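5.3 Loss of grip force during desktop disassembly

The most serious fault in the Narkulthorpe trials occurred on 12th November, when the Foltow gripper released a part without a command. The controller reported a closed grip for 8 seconds after the fingers had opened, and the arm continued along its planned path. The operator used the emergency stop. There was no injury, but the event met the Dikorgate criteria for a safety report, and testing was suspended until December.

A review of 240 logged cycles found the same mismatch in earlier runs – in each case too brief to trigger an alarm. The cause was traced to a status message that the Nel control software read from memory when the link to the gripper timed out. The timeout limit had been set at 900 milliseconds, which was too long for work inside a computer case, where cables and brackets leave little clearance. 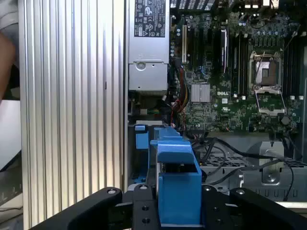

Figure 7. Wrist camera view of the gripper at an open desktop case with the CPU socket empty.

The limit was reduced to 148 milliseconds, and a lost link now stops the arm – the last known grip state is no longer accepted as valid. Section 5.4 reports the repeat trials under these settings.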